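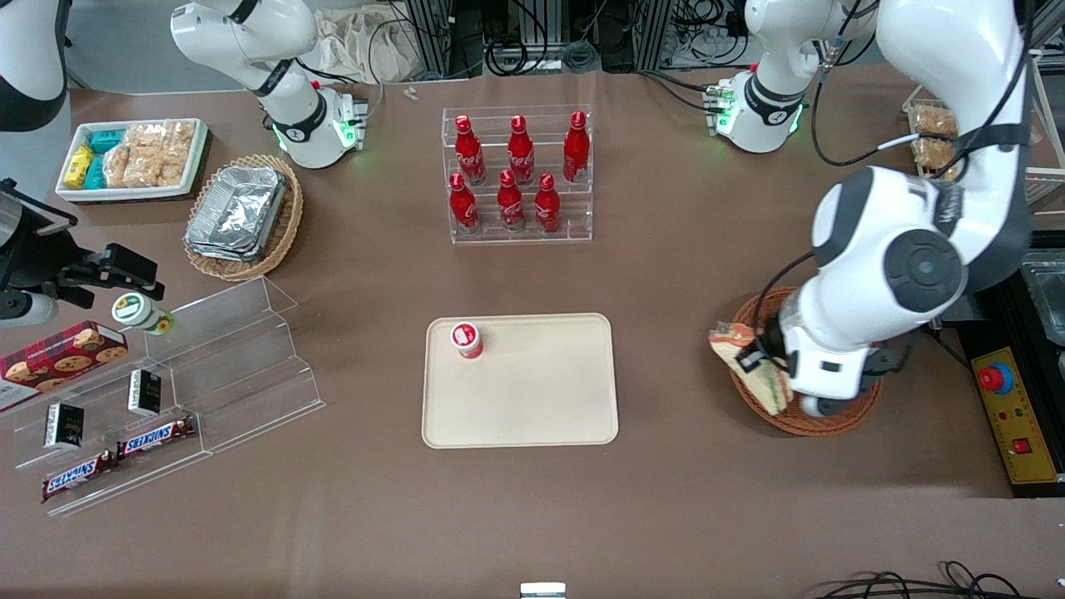 Figure 1. The two-arm serving station at the Flondik open day, with a wrapped sandwich in the left gripper.

Our group visited the Flondik open day on a Tuesday in April as part of the automation module. Eugénie Delorme from the demonstration team showed us the serving station, where two arms share one table and put together a snack order on a tray.

The goods are laid out on clear stepped stands, in a bottle rack and in baskets. Ms. Delorme said the positions matter less than we expected - the software, called Suvby, looks for each item again before every pick. Soft packaging is still the hard part. Plastic wrap reflects light and changes shape when it is squeezed, so sandwiches are gripped more slowly than bottles.

She gave us the log from the week before the visit. It lists 922 picks, of which 51 were marked as failed. Of the failures, 19 were items in clear wrap and 8 were bars that slid on the stand. The log did not give a cause for the others.

We had planned to time a full order ourselves, but the session was too short. We asked about the emergency stop as well, and were told that it cuts power to both arms. Our notes on grip force are in Appendix B.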